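梱包資材だより 11月号より

空き箱の再使用基準について(改訂のお知らせ)

備品庫で保管している空き段ボール箱の再使用基準を、今月の出庫分から改めます。前回の基準は外寸と印字の有無だけで区分していたため、折り目の傷みが進んだ箱がそのまま出庫され、オルベラ棟への移設作業で底が開く事例が続きました。点検の対象とした箱は423個、そのうち143個を再使用不可としています。判定はジファ・アティンガが行い、区分の見直しはシリロ・アルバラードが担当しました。

1. 用語

本稿では、箱の側面を「側板」、上下の開閉部を「フラップ」、フラップと側板の境の折り線を「罫線」と呼びます。罫線は工場で押し付けて付けた線で、使用中に側板の途中にできた折れとは区別します。後者は「折れ」と書きます。点検票の旧様式では両方とも「折り目」と記入する欄になっており、どちらを指すのか後から判別できませんでした。新様式では欄を分けてあります。

2. 罫線と折れの判定

罫線は、フラップを内側と外側へ一度ずつ倒して確認します。表のライナーに裂けがなければA、裂けが罫線の長さの4分の1以下であればB、それを超えるものはCです。Cの箱は再使用しません。

折れについては、位置と向きを見ます。中しんの段の方向に沿った折れは、荷重のかかる面でなければB扱いで構いません。段を横切る折れは圧縮強度が大きく落ちるため、短くてもCとします。縁に近い部分の裂けは見落とされやすく、外側からは線に見えるだけのことがあります。箱を開いた状態で、内側から光の当たる向きを変えて確認してください。

3. 内面の残留物

外面に印字がなくても、内面に前回の使用時のテープ片や粘着物が残っている箱があります。内面は側板とフラップの重なりで陰になり、上から一度のぞいただけでは全体を見切れません。無地の茶箱で、濃い色の細い帯が内面の中ほどに横向きに一本、面の境の折れ目に小片が一つ、下のほうに赤みを帯びた短いものが一つ、という状態であれば残留3か所と記入します。長さは問いません。
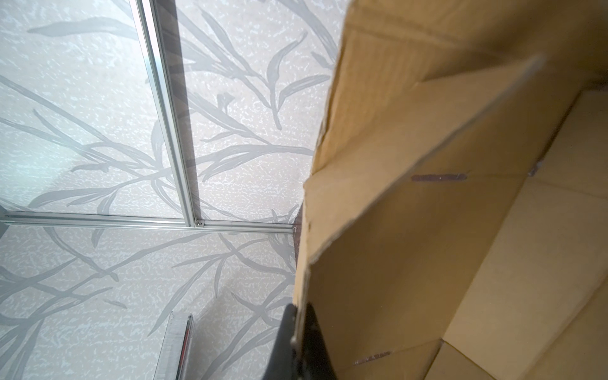 4. 残留テープの処理

紙テープは、端を起こして側板に対して低い角度で引きます。直角に引くとライナーの表層が一緒にはがれ、中しんが露出します。露出した面積が切手大を超えた場合は、その時点でCに落とします。

布テープとフィルムテープは無理にはがさず、浮いている端だけを切り取り、残りは密着させたままにします。内容物が紙類や布類の場合は、残留部分の上から薄紙を一枚当ててください。粘着剤だけが残っているときも同様です。溶剤は使いません。段ボールが吸い込み、乾いた後も臭いが残ります。

5. 組み立てと保管

再使用する箱は底を先に組みます。短辺のフラップ、長辺のフラップの順に折り、中央の合わせ目に一本、両端に一本ずつ、H字にテープを掛けます。十字貼りは廃止しました。合わせ目の端が開きやすく、今回の不具合の多くがここから生じています。

開いたまま仮置きする場合は、フラップを四方に倒し、側板を壁に強く押し付けないでください。壁紙や化粧板のある部屋では、フラップの角が表面をこすることがあるため、壁との間に手が入る程度の間隔を取ります。一晩を超えて使わない箱は畳み、床から離した棚に立てて保管します。平積みにすると下の箱の段がつぶれます。湿気を含んだ箱は見た目に変化がなくても側板の腰が弱くなります。判断に迷う場合は、同じ型の乾いた箱と並べて側板を手で押し、たわみ方を比べてください。

6. 区分と用途

A:書籍、工具など重量物。積み重ね可。
B:衣類、緩衝材、空のファイルなど軽量物。積み重ねは2段まで。
C:再使用不可。平らに切り開き、養生用の敷板または古紙へ回す。

Cの箱を敷板にする場合も、残留テープのある面は下に向けます。古紙へ出すときは布テープの部分を切り除いてください。

7. 在庫と請求

改訂後の在庫は、A判定が84個、残りの再使用可能な箱はB判定です。大型の箱はほとんどがBに入っており、重量物用には足りません。エーデル計画の移設で大型のA判定品が必要な部署は、個数と内寸を書いて資材担当の棚にある請求票を出してください。請求票の様式番号は1537です。旧様式も今月中は受け付けますが、判定区分の欄がないため、余白に用途を記入してください。

プレティツ倉庫に預けてある箱は点検が済んでいません。出庫の際は各自で2項と3項の確認を行い、結果を点検票に記入して箱と一緒に戻してください。未記入の箱は区分なしとして扱い、次回の点検まで貸し出しません。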